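Why Is Tie-Dye So Blotchy?

Take one plain white T-shirt. Scrunch it up as if you were about to hide it under your bed. Wrap it in rubber bands until it looks like a badly packed sandwich, then squirt dye on it. Congratulations – you have ruined a shirt on purpose, and people will ask where you bought it.

Tie-dye works by keeping dye out. Cloth is made of threads, and threads are made of tiny fibers that soak up colored water. Where the cloth is squeezed tight, the dye has trouble getting in. Those spots stay pale. The loose parts drink all they like and come out bright. In between you get the middle shades, where the dye crept in a little way and gave up.

Every fold lands somewhere different, so no two shirts match. Hacer Güler, who runs the Wednesday craft club in Musmont, once tried to make 30 the same for a school choir. The choir looked very cheerful. It did not look the same.

Factories can't wait around for rubber bands. They often print the blotches instead. An artist makes one good splotchy pattern, and a machine copies it onto yards and yards of cloth. The printer can add words and pictures too, something a rubber band has never managed.

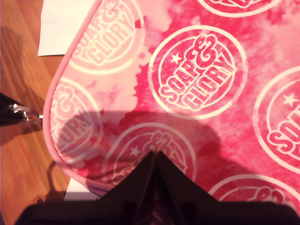 How can you tell if a pattern was printed or really dyed?

Look at both sides of the cloth. Real dye usually soaks through, so the back is nearly as bright as the front. Printed color often sits on one side and leaves the back pale. You can also hunt for repeats. If the same odd blob turns up 3 times in a row, a machine probably put it there.

Wear old clothes if you try it yourself. Dye does not care which shirt you meant.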